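Skilley bin picking comparison

The Skilley bin picking comparison is a series of tests in which different grippers are tried on the same robot arm and with the same set of mixed objects. It was started by the Bematano laboratory in Cormier and is used mainly for choosing a gripper before a longer project begins. 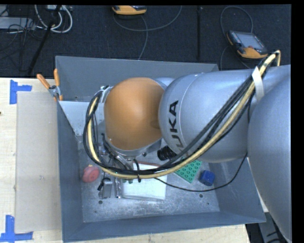 Setup

The tests use a KUKA industrial arm which works over an open gray bin with high walls. The bin stands at a wooden table, and the cables of the gripper are led along the outside of the arm. Blue tape on the table marks the corners of a flat sheet next to the bin. The objects are mixed on purpose. They include a blue cube, a bright green plate with a studded or perforated surface, a black ribbed cylinder and small gray metallic pieces.

Procedure

Each gripper makes 1536 attempts, divided into 4 equal blocks. Between two blocks the operator empties the bin and puts the objects back by hand in a new arrangement. An attempt is counted as successful when the object is lifted over the wall of the bin and released outside it. If two objects are lifted together, the attempt is counted as a failure, also when both arrive safely. The arm speed and the controller settings stay the same for all grippers.

Grippers compared

The first round compared a two-finger gripper, a suction gripper and a combined model named Oltura. The suction gripper was the fastest on flat surfaces but lost many objects with ribs or holes. The two-finger gripper had most of its failures close to the walls, where the fingers did not have enough space to open. The Oltura had 114 failures in total, the lowest number of the round, and 13 of them were double picks.

Limits

The results are valid only for this object set and this depth of bin. The wear of fingers and suction cups is not measured. A second round, with a shallower bin and a different wrist camera, was begun in January, and its results have not been published.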